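Two arms on the bench now

So the second arm went live at our Drestbridge shop last week, and I've had a few of you stop me in the hallway to ask what happens to the packing crew. Short answer: same people, different day. I used to do 127 trays a shift by hand and go home with my wrists humming — now I set up the jobs, watch the grippers, and step in when one gets confused (it does, a lot, mostly with the Pilitz lids).

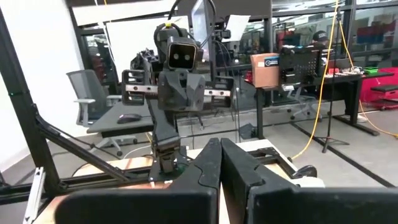
What I didn't expect was how much I'd miss the chatter on the line. We're trying a 30 minute overlap between shifts so everybody gets to talk again. Training sign-ups close at the end of May, and there are seven spots left, so grab one!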